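The Allotment Letter, Sun 24 May
Water, and who gets it first

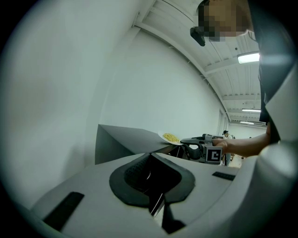
What are the new watering hours?

Early mornings before nine and evenings after six, every day of the week, from now until the end of August. The tap by the north gate and the tap by the compost bays both keep those hours. The third tap, the one that squeals, is on the same timer and will squeal on the same schedule.

If that sounds stricter than last summer, it is. Last summer we had what the sign called "suggested hours," and the suggestion was taken in the spirit in which most suggestions are taken at Nudlow Gardens. By the middle of July the pressure at the far end had dropped to something you could have matched by crying on your tomatoes. The plots along the fence got the worst of it, and the people who tend them wrote to me at length. One letter had footnotes.

Mercy Massawe went through the water bills over the winter. We used 3,000 gallons more last season than the season before, with the same number of plots and, as far as anyone can remember, the same weather. Some of that was the leak under the Grewal path, which has been dug up, patched and covered over again with slightly less gravel than it started with. The rest was us. Hoses left running during long conversations account for more of it than people like to admit, and I include the one I had in June about slugs.

So, the hours. Seedlings are excused. If you have put things in the ground within the past week, fill a can at noon and go about your business. Please use a can. A hose with a thumb over the end is still a hose.

Soaker hoses are fine on your own plot as long as they come off the tap when you leave. We had one stay on over a holiday weekend, and the low corner of the gardens became a place where ducks stopped by to look around. Splitters are fine too. Two of the brass ones went missing in the fall and I would be happy to see them come back, at night if need be, with no questions.

Several of you asked about mulch. It works. Straw, shredded leaves or the chips from the city pile will all do, three inches or so, kept back from the stems. There is a fresh load of chips by the parking area, and it is free, and it has been sitting there since April while people buy bags of the dyed red kind and drive them in past it. I make no comment on the red kind. It is very red.

Pendo Simiyu will show anyone who wants to learn how to bury a clay pot for slow watering, next to the shed, after the June work morning. She did it with her peppers last year, watered twice a week, and ended up with so many that people began to avoid her. Bring an unglazed pot with the hole plugged. Glazed ones look nicer and do nothing.

Rain barrels come next. Four were ordered through Plesumon in March and we have been told they are on their way, a phrase I have now heard often enough to sing. When they get here, two go behind the shed and two go at the far end, for the fence plots first. The stands are already built. They are sturdy and level and at present hold up a great deal of air. Barrel water is for the roots of things. Don't drink it, don't rinse lettuce in it, and don't let the kids tell you they only drank a little.

A few smaller matters. The Clandik Street gate sticks in damp weather and needs to be lifted as you push. The lost property box has a good left glove, a bad left glove and a pair of reading glasses. Whoever planted mint in the shared herb bed has until the next work morning to take it out, and so do the next several generations of their family.

The waiting list is open again for half plots. Tell your friends, and tell them about the hours before they fall in love with the place. Dues can go in the slot in the shed door, in an envelope, with your name on it. Last month's two envelopes without names have been put toward the gravel.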